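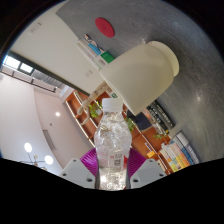 Notas para la charla. Agua en la oficina: qué compramos, qué tiramos y qué cambiamos

Duración prevista: media hora, más preguntas. Sala pequeña, sin micrófono.

Diapositiva 1. Título

Saludar y dar las gracias a Ward Stevens por la invitación. Decir que hablo como responsable de compras, no como técnico de aguas. Si alguien pregunta por química, pasarle el correo del laboratorio al final.

Diapositiva 2. De dónde salimos

En la sede de Plonent trabajamos 226 personas. Hasta el año pasado el agua se pedía en botellas de medio litro, por palés, y se dejaba en el pasillo de la planta baja. El pedido era de 1.000 botellas por semana. En verano se quedaba corto y había que hacer un segundo pedido, con su porte aparte.

Contar lo del pasillo: los palés tapaban media puerta del archivo y la inspección de prevención lo anotó dos veces. El proyecto empezó por ahí. Lo del plástico vino después.

Diapositiva 3. Lo que costaba

No leer la tabla entera. Señalar tres líneas: el agua, el porte y la retirada de envases. La tercera no aparecía en el presupuesto de compras, la pagaba mantenimiento, y por eso tardamos en verla.

Parar aquí un momento. Preguntar quién sabe en qué partida está su agua. En la charla de Skernis levantaron la mano dos personas.

Diapositiva 4. Primer intento: garrafas

Probamos con garrafas y dispensador durante un trimestre. Problemas:

Las garrafas pesan y las cambiaban siempre los mismos.
El proveedor, Mak, venía los martes y el lunes por la tarde ya no quedaba agua en la segunda planta.
La limpieza del grifo no estaba en el contrato.

La gente siguió subiendo botellas de la máquina de la entrada. Decirlo claro: el trimestre de garrafas salió más caro que el anterior.

Diapositiva 5. Analizar el grifo

Antes de comprar nada pedimos un análisis del agua en el punto de consumo. Insistir en esto último. El dato de la compañía sirve hasta la acometida, y lo que pasa dentro del edificio depende de las tuberías y del depósito, si lo hay. En nuestro caso había un depósito en la azotea que figuraba en los planos como fuera de servicio y seguía conectado. Se anuló.

El resultado fue apto. Agua dura, con sabor a cloro por la mañana. El sabor era la queja principal en la encuesta, muy por delante de la temperatura.

Diapositiva 6. Fuentes de red

Instalamos 5 fuentes con filtro de carbón, modelo Jollus, una por planta y otra en el comedor. Explicar la ubicación: cerca de un desagüe existente y lejos de las impresoras. La del comedor hubo que moverla porque se formaba cola con la del microondas.

Si preguntan por el filtro: cambio cada seis meses, incluido en el contrato, con etiqueta de fecha a la vista. Pedid la etiqueta. Es gratis y evita muchos correos.

Diapositiva 7. Vasos y botellas

Aquí nos equivocamos. Compramos 900 vasos reutilizables para poder tener recambio y se guardaron en un armario con llave. La llave la tenía recepción y recepción cierra a las tres. Durante un mes la gente usó vasos de papel del comedor — los habíamos dejado «por si acaso» — y se gastaron más que nunca.

Lo arregló Zane Uibo, de servicios generales: quitó la puerta del armario.

Sobre rellenar botellas de un solo uso: mucha gente lo hace, yo también lo hice. Son envases pensados para un uso, el cuello se lava mal y no llevan bien el agua caliente. No dramatizar. Recomendar una botella de boca ancha que quepa en el lavavajillas.

Diapositiva 8. Lo que no hemos resuelto

Las visitas. En las salas de reuniones sigue habiendo agua embotellada cuando viene alguien de fuera. Probamos jarras de cristal; hay que llenarlas, retirarlas y lavarlas, y nadie tiene esas horas asignadas. De momento, jarra solo en la sala grande.

El almacén. Está en otro edificio, sin toma de agua cerca, y allí se mantienen las garrafas.

Diapositiva 9. Si vais a empezar

Juntad todas las facturas, también las de otros departamentos. Pedid el análisis antes que los presupuestos de fuentes. Mirad dónde están los desagües. No retiréis las botellas hasta que las fuentes lleven dos semanas funcionando — nosotros lo hicimos el mismo día y una de ellas goteaba.

Dejar mi correo en pantalla durante las preguntas. Las hojas con el modelo de contrato están en la mesa de la entrada.

Pregunta que seguramente saldrá: agua con gas. La valoramos, encarecía la cuota y en la encuesta la pedía poca gente. Se revisa en noviembre con la renovación.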